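Cultenari Releases Bedding Specification for the Reltelley Patchwork Quilt

Reltelley, 11/08/2021 — Cultenari, a manufacturer of household textiles, has published the full specification of its Reltelley patchwork quilt and opened orders to independent retailers. Deliveries begin in November.

The quilt top is assembled from 476 rectangular panels in mixed prints. Panels are cut from short runs and roll ends supplied by the Granunano mill, so no two tops carry the same layout. Each panel is pre-washed, pressed and graded for weight before sewing. Seams are stitched twice and pressed flat to one side.

"The difficulty with mixed cloth is uneven shrinkage," said Tiziana Piras, head of product development at Cultenari. "A heavy panel next to a light one will pucker after a few washes. We grade first and lay out second, which slows the cutting room down but gives us a top that stays flat." 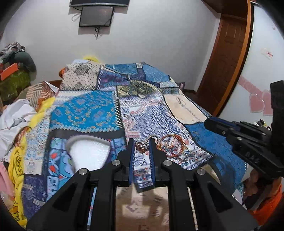
The filling is a single layer of cotton batting, quilted through all layers in parallel lines. The backing is plain cotton in one piece, with no center seam. Edges are bound separately, and the binding can be replaced without opening the quilt.

Test samples were washed on a cool cycle, line dried and measured flat after each wash. Surface wear was checked on a rubbing machine set to 2,000 strokes. Print loss was greatest on dark panels and stayed within the company's limit. Snagging was tested separately with metal jewelry, zippers and buttons — the items most often named in returns of the previous model. Cultenari advises customers to keep rings with raised settings off the quilt during bed making.

The first production run is 3,681 quilts in three sizes. Retail orders are accepted in cartons of 6, with sizes mixed on request. Spare binding and a printed care sheet are packed with each quilt.

Distribution is handled by Russo, which also supplies the matching pillow covers. Panel repair kits will be listed at a later date. Fabric swatches and the wash test record are available to retailers on written request to the Cultenari trade desk.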